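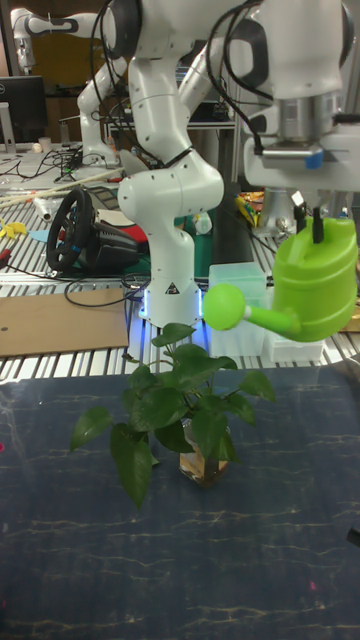

Home Features Town Archive Contact

March | By the Midholm desk

The woman who runs the plant swap in the old ticket hall on Skundgate would like it known that she doesn't like plants all that much.

"I like getting rid of them," she says. "It's a different hobby."

She started with a single cutting from a neighbor in Lerholm. Within 2 years she had no windowsills left, and her husband had begun eating breakfast standing up. So she put up a notice, and people came, most of them carrying more than they took home.

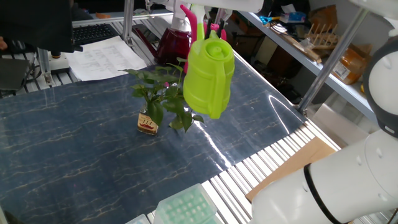
A modest ledger

The swap keeps a book. By January it had logged 1,685 cuttings, nearly all of them the same three kinds. "Pothos, spider plant, and whatever Arthur is," she says.

Arthur is a rubber plant. He has been adopted and returned 3 times, once by taxi. 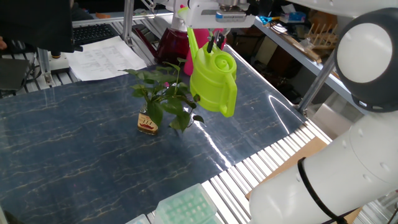

On advice

Newcomers want to know how often to water. She has given up answering. "I say, put your finger in the dirt. They look at me like I've asked for their bank details." Cuttings in jars are easier, she allows: change the water when it looks like something you wouldn't drink, and leave the roots alone.
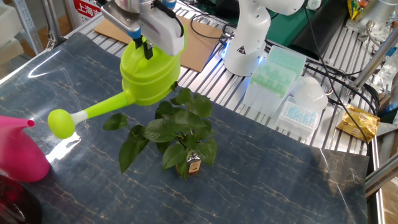 She is less patient about music. A man once asked what he should play to his fern, and she told him to try silence, for the neighbors.

Would she ever stop? She has thought about it, usually while carrying folding tables. "But then they'd all come to the house," she says, and goes off to find Arthur a chair.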